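About Wikine

Wikine is a home organizing service based in Bralcombe. We sort, store and label the everyday things that collect on dressers, bathroom counters and entry tables, and we teach people how to keep them in order afterward. The business started in a spare bedroom and now works out of a unit on Okoro Street, with a storeroom at the back and a shop counter at the front.

Most of our jobs are small. A typical visit lasts 2 hours and covers one surface, one drawer or one cabinet. We take everything off, wipe down, and decide with the customer what goes back and what it goes back in. Last year we finished 121 visits in Bralcombe and the villages nearby.

Hair and grooming items are the part of the house we get asked for most. Brushes are long, they shed, and they don't stack. Our usual advice is one open basket for brushes and combs, kept within reach of the mirror, and a separate container with a lid for anything smaller than a finger. We like plain white baskets with slatted sides. They let air through, and you can see from across the room whether they need emptying. 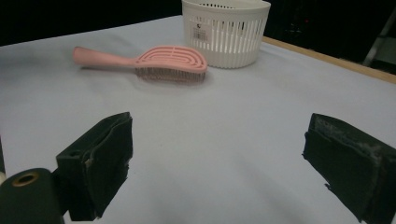 Do I have to buy new baskets before you come?
Most customers use what they already own. We look through the house first and only suggest buying something if nothing fits. If you do want new ones, we sell a small range at the counter at the price we pay for them.

Small items

Clips, hair ties, erasers, lip balm and spare buttons cause more mess than anything large. For these we use clear round containers, because people stop opening the ones they can't see into. Each container gets one kind of thing. When it is full, it gets sorted before anything else goes in.

Our Drostodell workshops cover this in practice. They run in the evening from October to March, with places for 15 people, and everyone works at a table with a mixed box of household items. The fee is $15 and includes one basket and one container to take home.

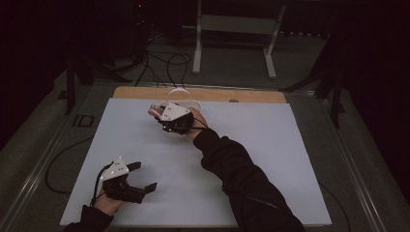 A small item and a clear round container at the work table.

Where we work

We cover Bralcombe, Drostodell and the roads between them. Visits can be booked at the counter or by phone. Evening visits are available in winter. We don't move furniture, and we don't throw anything away without the customer's say.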